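Atinga sale del taller: un brazo casero que ordena la mesa

Stomley, 13 de septiembre de 2026

¡Ya podemos contarlo! Soy Delyth Rosser y, junto con Theda Kettler y Gus Begay, presento Atinga, un brazo robótico de sobremesa montado entero en nuestro taller compartido, el Corner. Empezamos en julio con unos motores de segunda mano y muchas ganas, y hoy publicamos los planos para quien quiera hacerse el suyo.

El presupuesto en piezas se quedó en 448 euros (yo aposté por menos y me tocó pagar la cena). Theda escribió el control y Gus rediseñó los dedos de la pinza 9 veces – la octava también era bonita, pero él no cedía.

Qué hace

Atinga recoge cosas pequeñas de una mesa y las aparta. Lo suyo es el material de escritorio: bolígrafos, rotuladores y esas piececitas blandas que ruedan en cuanto las miras. La cámara va junto a la pinza, así que vemos lo mismo que ve el brazo – y eso engancha muchísimo, aviso.
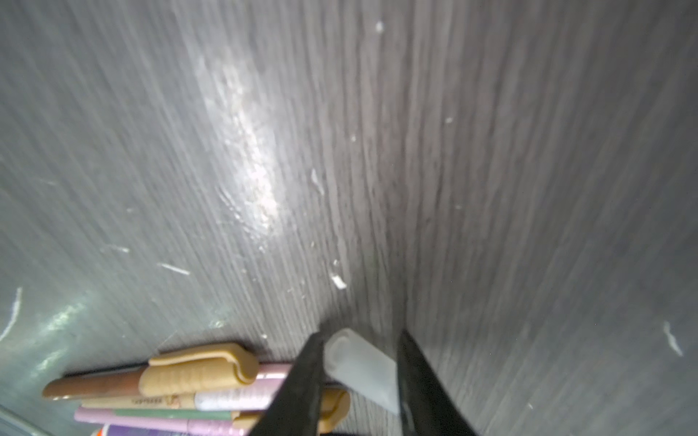

Cómo conseguirlo

Los planos y el código son gratuitos. También hemos preparado 49 kits con la ayuda de Cludimix, que nos corta las piezas. Se reservan en el mostrador del Corner, preguntando por Eleri Wogan.

Contacto para prensa: Styliani Sarantis, taller Corner, Stomley.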